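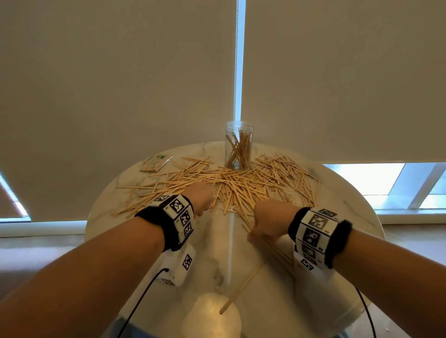 Beige roller blinds over a white sill, with the chain hanging in the gap between the two.

We use cookies to remember your preferences. Accept | Manage settings

Search this site... Go

How to shorten a roller blind that's too wide (and too long)

Last updated 17th April

I've now cut down more roller blinds than I ever planned to. When we moved into the place at Mirnbridge I bought a stack of ready-made ones on clearance, got them home, and found every single one was wider than the window it was meant for. Taking them back meant a long drive, so I got out the hacksaw instead, and I've been the family blind person ever since.

It's an easy job if you measure properly. If you don't, you end up with a very expensive bit of rag. (I have two of those in the shed.)

What you'll need

A steel tape measure, a hacksaw with a fine blade, a sharp utility knife with a fresh blade, a long metal ruler or a spirit level, a pencil, masking tape and a flat surface longer than the blind. I use the dining table with an old doona cover under it. A fine file or some sandpaper helps with the cut end of the tube. If your brackets aren't up yet you'll want a drill as well, and wall plugs if you're going into plaster or brick.

Measuring up

First decide whether the blind goes inside the window recess or outside on the wall or architrave. Inside looks neater, outside blocks more light. My kitchen ones are inside and the bedroom ones are outside, and I'd do it the same way again.

For an inside fit, measure the width of the recess at the top, the middle and the bottom, and write down the smallest figure. Old houses are never square. Ours narrows so much towards the bottom of the lounge window that I measured it again the next morning, thinking I'd read the tape wrong. I hadn't.

Now the bit that catches everyone. The fabric is narrower than the whole blind, because the brackets and the chain mechanism take up room at each end. On the Lekitz blinds I had, the difference between bracket to bracket and the actual cloth came to 30 mm. Yours will have its own number, so put the brackets and end fittings together on the table and measure it yourself.

My lounge recess was 1,900 mm at its narrowest, so that was my bracket to bracket size, and I took the 30 off that to get the fabric width. Write both numbers down and label them. I once handed my friend Rocío Miranda a scrap of paper with just the one number on it and she very sensibly cut the cloth to it, which was the wrong one. We're still friends!

Taking the blind apart

Unroll the blind fully on the table. Pull the plug out of the end opposite the chain – this is the idle end, and it's the only end you should be cutting. Leave the chain end alone if you can. The bottom rail usually slides out sideways once you've popped the little end cap off with a flat screwdriver. Go gently, those caps get brittle and they love to shoot across the room and under the fridge.

Look at how the cloth is joined to the tube. Mine was stuck with double-sided tape, which peels off slowly if you're patient. Others have a plastic strip pressed into a groove. Either way, mark a pencil line along the tube where the fabric edge sat before you take it off. You'll be grateful for that line later.

Cutting the tube

Wrap masking tape right around the tube where you want to cut and mark your line on the tape. Saw slowly, turning the tube a little as you go so the cut stays square. Aluminium tube takes me a few minutes, tops. File the edge smooth inside and out, shake out the filings, and try the end plug before you go any further. It should push in snugly.

Cut the bottom rail the same way. I cut mine a few millimetres shorter than the cloth so the end caps don't scrape on the recess.

Cutting the fabric

Lay the cloth flat with no wrinkles and tape it down. Measure in from the edge you want to trim at the top, the middle and the bottom, make a small pencil mark at each, and line your ruler up on all of them. Then cut in one long pass if you can manage it, leaning hard on the ruler. Stopping halfway gives you a little step in the edge and you will see it every morning for years.

Blockout fabric has a coating and cuts beautifully. Loosely woven sunscreen cloth can fray, so I run a thin line of fray stopper down the edge and let it dry before I roll it.

If the blind is too long as well, you can just leave the extra on the roll. I only trim length when the roll gets so fat it rubs the wall. If you do trim it, cut from the top edge and keep enough for a couple of wraps around the tube when the blind is all the way down.

Putting it back together

Stick the fabric back on the tube along your pencil line. Take your time here. If it goes on even slightly crooked the blind will wander sideways as it rolls up and chew its own edge. Slide the bottom rail in, put the caps on, push the idle plug home and hang it.

Run it up and down a few times. If it drifts to one side, unroll it completely and put a short strip of masking tape on the bare tube at the side it needs to move towards. Ainhoa Esteban from the hardware shop in Bodton taught me that one and it has fixed every drifting blind I've tried it on.

Please sort the chain out

Any looped chain needs to be held taut to the wall with a safety device, well out of reach of little kids. Most blinds come with one in the packet. Screw it in on the same day you hang the blind, before you've had time to put it off, and keep cots and beds away from it.

I've got the sunroom to do next, in May, and those windows are 40 mm out from one side to the other. I'll put the measurements up when it's done.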